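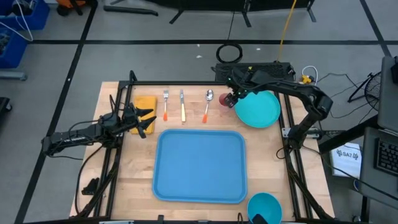

Notes for the Denham Lab Visit

Introduction to Automation, Unit 4
Prepared by Nuala Costello

Thank you all for being such good guests at the open day. I know it was a long bus ride for a fairly short visit, and I know several of you had lab reports due the next morning (I heard about it the whole way home!). I promised I would write up the main points so you could watch instead of scribbling, and these are those notes, with a few additions from my talk with Ikhsan Ginting after the rest of you had gone off to find sandwiches.

The table-setting station

This is the station where we spent most of our time, and the one your write-up should be based on. Two black arms are mounted on opposite sides of a light wooden tabletop, with black aluminum rails framing it. The job is one that any of us could do half asleep: get the dishes and cutlery where they belong. A fork, a knife and a spoon lie in a row near the far edge, and a big light-blue tray takes up the middle. There is also a small red cup, a teal plate and a teal bowl, and over by the left arm a yellow-orange pad.

Ikhsan calls the station Jillov, and the software that runs the two arms is Esis. You will see both names on the reading list, so please keep them straight. Jillov is the hardware and Esis is the program.

Why two arms?

Somebody near the back asked this and it was a very good question. A single arm could pick up every item on that table, one after another. The trouble comes with anything that has to be steadied while something else is done to it, and once you start watching people in a kitchen you notice how often that happens. We hold the bowl and stir, or we hold the jar and twist. Having the arms face each other across the table also means that each has its own side to look after, and they only need to worry about bumping into one another in the space they share, over the middle.

I would like you to draw that shared space in your write-up. A plain top-down sketch is fine. Mark the two bases, guess at the reach of each arm, and shade the part where they overlap.

Picking things up

Both arms use grippers, and the left one has two fingers that open and close. Think about how differently those fingers have to meet a cup, a plate and a fork. A cup stands up and offers you its sides. A plate lies low, and you have to come at the rim. Cutlery is worse again, being thin and flat against the table, and Ikhsan told us it was the fork that gave his group the most grief in April, when they were getting ready for visitors. They had logged 1,333 attempts by the time we came, counting the failures, and he was very cheerful about the failures. Please take a lesson from that when your own projects misbehave!

Handle color came up too. The fork and spoon have orange handles and the knife a pale yellow one. If a program went by handle color alone it would have a hard time telling the fork from the spoon, so what else could it use? Write down two ideas before we meet again.

The Gilmartin talk

For those who missed the first 15 minutes, the Gilmartin talk covered how a person guides the arms through a task many times over so the program has something to learn from. The slides are in the course folder. Skip the section on motor sizing, we will do that properly in Unit 6.

What to hand in

Two pages, typed, plus your sketch. Describe the task in your own words, explain one place where the second arm helps, and choose one object from the table and tell me how you would grip it and what might go wrong. It is worth 40 points. If you were out sick, come and see me and we will work something out from my notes and the slides.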